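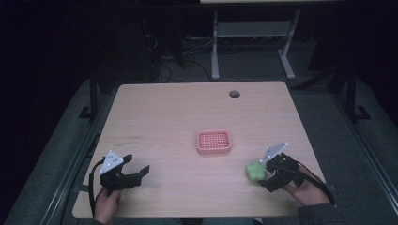

Kerstin Bakke wrote in asking if small baskets are even worth it on a desk, hers just fill up with junk by Friday. Fair. They do if you let them. How I keep mine going:

Start with a bare table. Everything off, yes the pens too. Wipe it down, let it dry.

One basket. Small, plastic, holes in it so crumbs dont sit at the bottom. Any brand will do.

Soft stuff goes in first. Sponge, cloth, whatever you wipe with. Squash it down, it springs back.

Hard stuff on top. Tape, clips, charger. Max 7 things. Number eight goes in a drawer or the trash.

Pen marks on the wood: damp sponge, tiny drop of dish soap, go with the grain. Wait 2 minutes, wipe again. Dont scrub, you'll dull the finish. Old ink might need a second go tommorow.

Empty the basket once a week. Tip it all out, rinse it, start over.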